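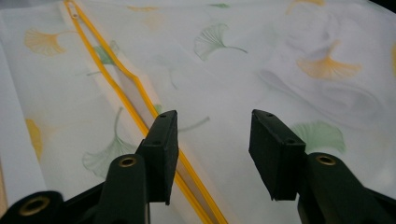
My aunt left me her curtains. The house went to my cousin, the money went to a donkey sanctuary outside Trikcombe, and the curtains came to me in 17 bin bags, with a note that said I would know what to do.

I did not know what to do. I live in a flat with two windows, one of which looks at a wall.

My cousin rang that evening to ask if I was pleased. She had the voice of a woman standing in a hallway that now belonged to her. I said I was very touched. She said it echoed terribly in there without them, and was there any chance of borrowing back the pair from the landing, just until she'd got herself straight. I said I would have to look into it. I had never before owned a thing that anyone in my family wanted, and I meant to make it last.

The next morning I rang Fallahi & Bevon, who had drawn up the will, and asked whether I could refuse. The solicitor said I could, but then the curtains would pass to the donkeys. I asked what a donkey would want with curtains. He said that in his experience beneficiaries always found a use for things. He charged me for 12 minutes.

So I opened the bags. She had labelled everything in pencil, on bits of cereal packet. Dining room, winter. Dining room, if the vicar comes. Back bedroom, not to be washed. One pair was marked simply Tratness, which was the seaside town where she had spent every August until she stopped, and had never said why she stopped. They were very short curtains. They would have fitted a caravan, or a boat, or a man with a small house.

I held them up at the kitchen window, the one that looks at the wall. They fitted to the inch.

I am not a superstitious person, but I put the kettle on and sat down. In the hem of the left one something crackled. I unpicked it with a fork, the scissors being under bag nine, and found a folded bill from a guest house, unpaid, for two people, dated the summer before I was born. On the back she had written: worth every penny.

My cousin rang again at six. She had been thinking, she said, and she was prepared to offer me 200 pounds for the lot, sight unseen, as a kindness. I looked at the curtains and I looked at the bill.

I told her she could have the landing pair for nothing, and the dining room ones as well, winter and vicar. She asked what was wrong with them.

Then I went back to the bags with my fork. There were a great many hems, and I had the whole evening.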